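Hustinbridge Craft Room – progress report to the Stojanović Fund
October 8, 2018

Well, we're finally up and running! When I last wrote in March we had a room, a lot of donated string and not much else. Since then 22 people have signed up for the knotting and cord course, and we've handed out 142 of the 155 starter packs your grant paid for. The other 13 are set aside for the Stismont group, which starts as soon as their hall is painted.

Money first, as I know you'll ask. We're a little under on materials (jute is cheaper by the case) and a little over on tables. I went for real wood tops in the end – the folding ones wobbled the minute you pulled a knot tight, and I'd had enough of that at the old place. Fonar delivered them in two trips and didn't charge us for the second, so the damage is small.

The bit I'm happiest with is the little stands. Beginners kept losing their work off the edge of the table, so we tried 3 versions before settling on a wooden slat up on small metal legs. You can tie onto it and have both hands free to fuss with the cord. I want more of them before winter. 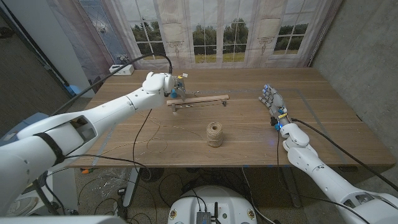

Jute twine and one of the slat stands on the work table.

Still to do: better lighting at the back, a proper shelf for the spools, and a second evening group if enough people ask (they're asking!). I'd like to move what's left in the materials line over to the shelf – could you let me know if that's okay?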